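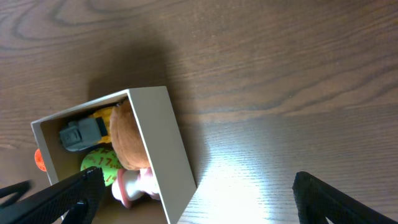

Tia Goodall replied that she'd been on the fence about the Arkis kit for months and wanted to know if the wrist cameras are worth the extra 200 or if the overhead view is enough.

Good question, Tia. I've had mine since April and I'd say get them. I paid 845 for the starter set and almost skipped the add-on (glad I didn't!). My overhead view is fine for finding the box, but once the fingers get close I want to be looking right down between them.

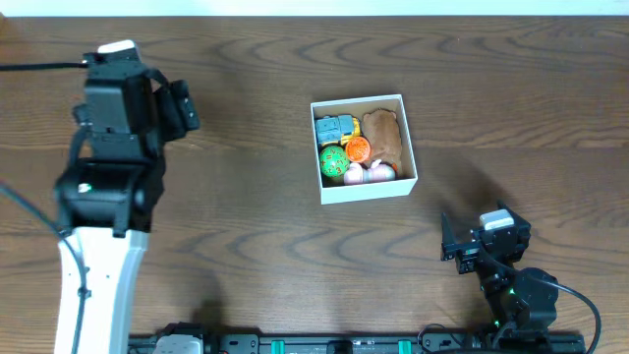 The box-of-toys task is the one I keep going back to. I've recorded 170 runs of it so far, teleoperated, and the recording software only crashed on me once. Setup took a whole evening though, and the manual is thin on calibration.

Graham Whitlock
845 is a lot for plastic gears. I had a Bronder before this and it held calibration way better. Does the Arkis still drift when you leave it on all day?

cfurnival
Mine drifts, yeah. I redo the zero every morning, takes me 13 minutes with coffee. My bigger complaint is the fingers. Round stuff was hopeless for me until I turned the closing force down.

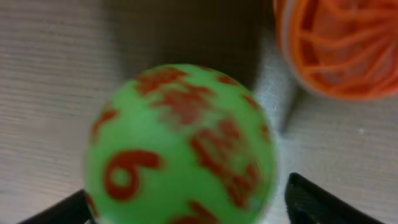
Green ball between the fingers

Cyril, same here on the force setting! Stock is way too strong. I also run the wrist exposure on manual now, because I've got a shiny table and auto kept hunting whenever the arm swung toward the bright side. A matte cloth would probably fix that too, I just haven't bought one.

Howard Lightfoot
Disagree on the wrist cams. I pulled mine off after a month. Extra cable to snag, and my results with the overhead one alone were the same. Save the 200, Tia, and buy spare servos.

Fair enough, Howard, but you're doing blocks, right? Try fuzzy toys in a box with walls and tell me the overhead view is enough.
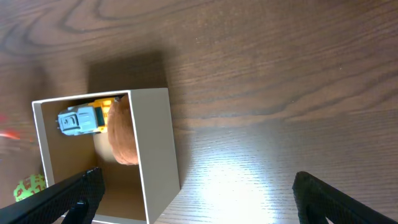
Anyway, support has been decent. Trenard sells the kit over here and they swapped a noisy servo for me with no argument, I just had to send a sound clip. Shipping was slow. If you order, ask for the longer cables up front, the short ones barely reach.

Tia Goodall
OK, going for the kit with one wrist cam and I'll see who's right. Does anyone know if the Holroyd clamps fit the rail?

Graham Whitlock
They do, but you'll need longer bolts.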